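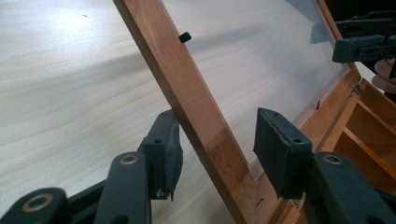
Figure 4. Hand gripper open across the rail of a glazed lid, pads clear of the wood.

4.3 Pad inspection and jaw alignment

Applies to the Kokura hand gripper, used singly or as a pair. Carry out at the start of each shift and after 400 grip cycles. The steps are the same for both units.

Caution: Do not lift a glazed part until step 7 has been passed. Uneven pads will twist a narrow rail and may crack the pane.

1. Clear a flat area of bench. Wipe it with a dry cloth.

2. Let the jaw open fully. Both fingers must reach their stops together. If one lags, check the linkage arms for dirt before adjusting anything.

3. Look at the brass eyelet at each pivot. It must sit square in the arm. Do not oil the eyelets. Oil travels to the pads and marks varnish.

4. Check the facing of each pad. Creases and light fraying at the edge are acceptable. Replace the pad if the facing has lifted from the gripping area or the core shows through. Order Furnico pad set 22 (two pads with screws).

5. Check the pad screws with the short driver. Tighten by hand until the pad no longer rocks. Over-tightening splits the core. 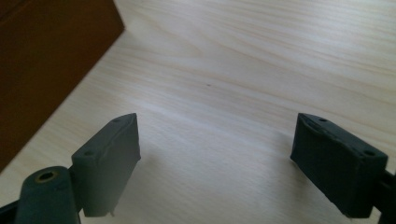

6. Hold the gripper over the bare bench with the jaw open and sight along the top edges of the pads. They should line up, with the inner faces turned towards each other. If one pad sits high, slacken its screws, reseat it and repeat step 5.

7. Close the jaw on the 22 mm test bar. Both pads must touch at the same moment. Hold for 60 seconds. The bar must not turn or creep.

8. Open the jaw and enter the result on the Jomine check sheet, line 73.

Note: New pads are stiff. Run 60 open and close cycles without a load before step 7.

Note: For framed lids, grip the rail only. Keep the pads off the glass, the hinges and any rubber stops. With two grippers, close both before lifting and release them in the reverse order.

If step 7 fails twice, withdraw the gripper and go to 4.5, Linkage replacement.

Hung cell manual, issue C, February 2026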